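Flustbridge Hall: kitchen and function room check, March
Checked by: Araceli Sarmiento
Sheet no. 1082 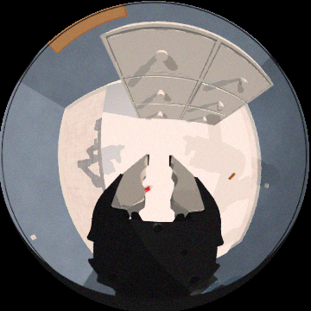 Fire exit, rear: clear. Push bar stiff, needs oil.

Extinguishers: in date. The one by the hatch is hung too high, lower it to the marked line.

Emergency lighting: FAIL over the stage door. Replacement ordered, job 3782.

Hot water at hand basin: OK. Label the tap.

Fridge seal: split at bottom corner. Still holding temperature, look again next month.

Extension leads: one with a cracked plug, taken out of use and binned.

Stacking chairs: limit is 40 on the trolley. Found over this again. Genivaldo Bittencourt to speak to the evening hirers.

Capacity notice (100 persons): faded, reprint.

First aid box: short of plasters and eye wash.

Floor by the back step: lino lifting, taped for now. Quote wanted before Easter.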